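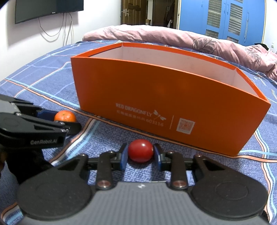
# Report on a visit to the Brareo Press open day

Three members of the library's Young Adult Fiction Reading Group attended the open day held by Brareo Press in March. The delegation consisted of Riet Maes, Lotte De Graaf and Subbarao Mathew. This report is submitted for the information of members and of the branch librarian.

## Arrival and welcome

Visitors were received at 10 am in the ground-floor reading room by Minttu Peltonen, commissioning editor for teen and crossover fiction. Ms Peltonen outlined the history of the list, which now stands at 191 titles, the majority of them speculative. The house received 565 unsolicited manuscripts in its last submission window and took on 5. She noted that dystopian fiction remains well represented among submissions, although the editors are at present more interested in stories set at sea, in boarding houses and in small towns.

## Editorial session

The morning session followed one novel, *Wotadton*, from first draft to bound proof. The book concerns a flooded mining town and the two sisters who operate its last ferry. Three versions of the opening chapter were distributed. In the earliest, the ferry does not appear until page 40; in the published text it is in the first paragraph. Ms De Graaf asked whether the author had resisted the change. Ms Peltonen replied that the author had proposed it, after the editor's letter queried a different chapter altogether.

There was a useful exchange on age guidance. Brareo prints a recommended reading age on the back cover only, in small type. Mr Mathew observed that our own branch places coloured labels on the spine – a practice that some older teenagers find off-putting – and undertook to raise the matter locally.

## Design and production

After lunch, Milan Kuipers of the design department presented rejected covers for the Trodelik trilogy. The second volume went through the greatest number of revisions, chiefly over the lettering, which booksellers had found hard to read at thumbnail size. Mr Kuipers also showed the paper samples used for the special edition, limited to 300 copies and bound by Dijkstra. Members may wish to know that the special edition includes a map omitted from the paperback.

The programme ran late, and the session on translation rights was shortened to fifteen minutes. Ms Maes was unable to put the group's question about the Finnish editions and has since sent it in writing.

## Matters for the group

- *Wotadton* is proposed as the next group title. Brareo offers reading groups a discount on orders of eight copies or more.
- The three draft openings may be photocopied for discussion but must not be posted online.
- Teenage members may apply to join the publisher's panel of proof readers. Forms are held at the enquiries desk, and a parent's or guardian's signature is required for applicants under 16.

The delegation thanks Ms Peltonen and her colleagues for their hospitality.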